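Ticket 1434 - Vemamia account portal
Subject: Recipe pages lose photos after Skordale import
Status: Resolved
Priority: 3
Component: media / import

Reported behaviour
Customer moved a household recipe site from Haverford hosting to ours in December using the Skordale importer. Text and categories came across. Photos show in the media library, but the published pages give a grey box where each one should be. Same result in two browsers and on a phone.
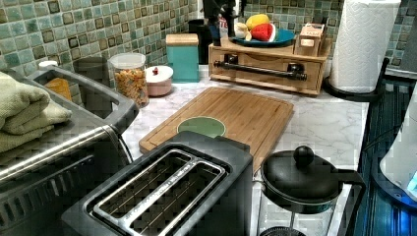 Checked the import log first. No errors, all rows marked complete. The file paths in the database still point to the old upload folder, which no longer exists. The library builds its own paths from the file ID, so it looks fine there and hides the fault.

Step 1
Ran the path rewrite on a staging copy. Most pages recovered. The ones that didn't all had a space or an accent in the file name.
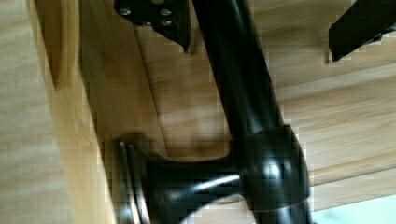
Light wood grain with a black tube across it.

Step 2
Renamed the remaining files with plain characters and rebuilt the index. The rebuild stopped at 1000 records with no message. This is the default batch limit on the Fluserness plugin. Raised the limit, cleared the lock file and ran it again. It finished in 18 minutes.

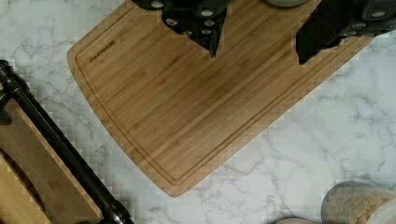

Cutting board on marble countertop.

Step 3
Applied the same changes to the live site at 6:40 am. Purged the page cache twice - the first purge only clears the home page and category listings, a known fault with its own ticket.

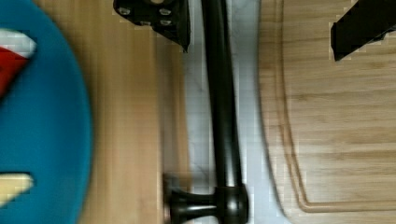
Customer replied at noon that the pages load but the colours look dull on the phone. Separate cause: the resizer was stripping colour profiles. Turned that option off and regenerated the small sizes only. The originals were not touched.

Notes for next time
Check file names before running the importer. Do not trust the library view as proof that paths are correct. Leave the old redirect rules in place until search results catch up.

Closed with customer's agreement. Reopen under the same number if the grey boxes return.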